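In Defense of the Tape Grid

The most argued-over item in our lab this October is a roll of blue painter's tape. I'd like to say a few words on its behalf, and then a few against the people who think a success rate is a result.

Our task is dull to describe. A conveyor, a yellow block, a bin, two arms. The block should end up in the bin. Any toddler would do it for a cracker.

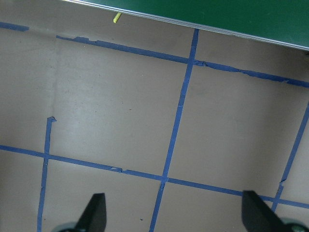
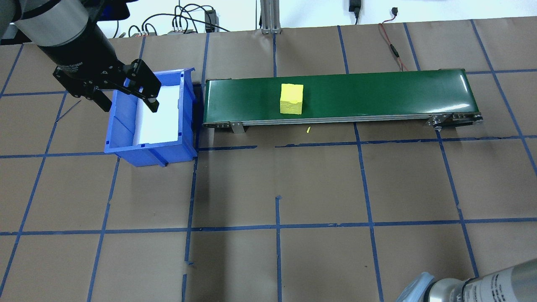
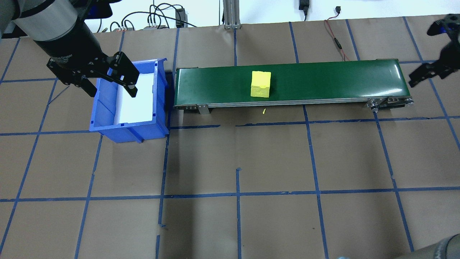 The conveyor setup on the Tadeo bench.

The method we call Grurkar (a name chosen by vote, and I accept my share of the shame) works like this. You train a policy from demonstrations, the way everyone does now. Then, before each test run, you move something by one cell of the grid. The bin goes left a cell. The belt turns a little. You write down which cell, you run the policy, and you write down what it did. At the end you have a map, with good patches and bad patches, and the bad patches are where you learn something.

Compare this with the usual method, under which you put everything where it was during training, run the policy until the number looks nice, and go to lunch.

I have done it the usual way. I did it in 2017, for a paper I will not name, and reported 99 percent with a straight face. A student at another lab wrote to ask how it did when the bin was moved a hand's width. I told her this was an excellent direction for future work. It remains one.

When we ran the new policy over the grid, it got the block into the bin on nearly every run with the bin in its training cell. One cell over, it did respectably. Two cells over, it carried the block with great confidence to the place where the bin used to be and let go. It had learned a spot in the air. We gave it 200 demonstrations, and what it took from them was an address.

My colleague Mortimer Kapoor holds that this is unfair to the policy. Nobody promised it the bin would move, he says, and a factory would bolt the thing down anyway. Fine. But if everything is bolted down, you don't need a learned policy. You need a fixed arm program of the sort people were writing before either of us could drive, and it will be cheaper and won't need a graphics card. The whole sales pitch for learning is that the world moves. It seems rude to then ask the world to hold still for the test.

The better objection comes from Ansel Holloway, who laid the tape. He points out that his grid is crooked. The strips wander, some of them are patched, and the cells are not the same size. A reviewer of our Basard workshop draft said much the same, at greater length, and asked why we had not used a printed mat.

We did try one. We had a nice one made, with crisp lines and numbered squares, and the policy trained on it did better across the map than anything we had built before. Then we took the mat away and it fell apart. As far as we can tell it had been reading the mat. This cost us 21 working days and I still have the mat, if anyone wants it for a picnic.

Tape can be read too, of course, and I won't pretend otherwise. So part of the method is that strips get pulled up and relaid between sessions, badly, by whoever is free. Holloway's crookedness is doing some of the work. A cell only needs to be good enough to say "over there, and not here," and for that a person with a roll and a poor eye is plenty. The Ogura group measures its bin positions with a tracking system, and their maps are prettier than ours. The holes in them are in much the same places.

What I'd ask of the field is small. Print the map next to the number. If it has a bright spot in the middle and darkness all around, print it anyway, since the rest of us have drawers full of the same one. The next version of ours will include the belt speed, which we've so far kept constant for reasons I would describe as cowardice. Kapoor has bet me lunch that the map gets worse. I declined to take the other side.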